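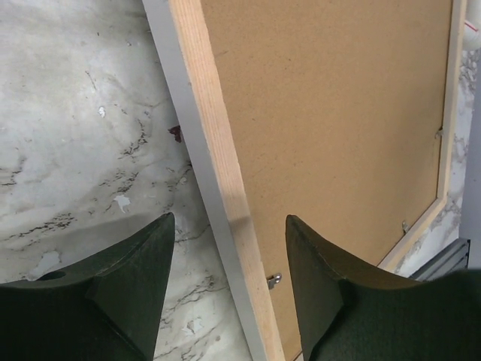 Removing links from a metal watch bracelet (split pin type)

Most steel bracelets are held together with split pins, also called cotter pins. The pin is a piece of wire folded back on itself. The folded end is solid and the open end works as a spring. These steps cover that type only. If you see a screw slot on the side of the link, stop and use a screwdriver of the correct width instead. Pin and collar bracelets need an extra step, covered at the end.

Tools

Pin pusher or a 0.8 mm pin punch
Bracelet holder, plastic or nylon
Small hammer with a brass or nylon head, 48 g or close to it
Smooth-jaw pliers
Spring bar tool
Masking tape

How many links to remove

Put the watch on and close the clasp. Slide the head to its normal position above the wrist bone. Pinch the slack together at the clasp until the fit is right, then count the links taken up by the fold. Remove half from the 6 o'clock side and half from the 12 o'clock side. With an odd number, take the extra link from the 6 o'clock side. This keeps the clasp centered under the wrist. Wrists swell in warm weather, so a bracelet fitted in January may be tight by July. Leave a little room.

Pushing the pins out

1. Tape over the polished parts of the case and clasp.
2. Find the arrows on the inside of the removable links. They show the direction the pin leaves the link.
3. Set the bracelet in the holder on its edge, arrows pointing down.
4. Place the punch on the pin and tap lightly. The pin should move after a few taps. If it does not, check the arrow again before you hit harder.
5. Pull the pin the rest of the way with the pliers. Do not twist it.
6. Repeat on the other side of the link.
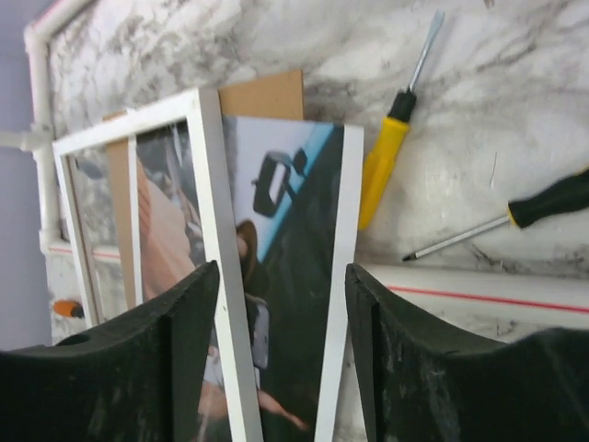
Pins are easy to lose and hard to match, so deal with storage before you drive out the first one. Keep each pin next to the link it came from. A tray with a raised edge is enough. I have used a picture frame for this — a plain white one with a thin molding, like the one in the photo, will do when laid flat with a piece of felt inside the rim. Steel pins show up well on a light gray or green cloth.

Closing the bracelet

Line up the two ends and check that both face the same way. Insert the pin against the arrow, split end last. Push it by hand as far as it will go, then tap it until the head sits just below the surface of the link. Run a fingernail across both sides. Anything you can feel will catch on a sleeve.

Flex the joint through its full range. It should move as freely as the links next to it. If it is stiff, remove the pin and inspect it for a bend.

Fine adjustment

Most folding clasps have 4 small holes along the side. Compress the spring bar with the tool, move it one hole, and let it snap into place. Pull firmly on the bracelet to confirm that it is seated.

Pin and collar bracelets

Here a small tube sits in the center of the link and grips the pin. It may fall out when the pin does. Put it back before you insert the pin, or the joint will come apart in use.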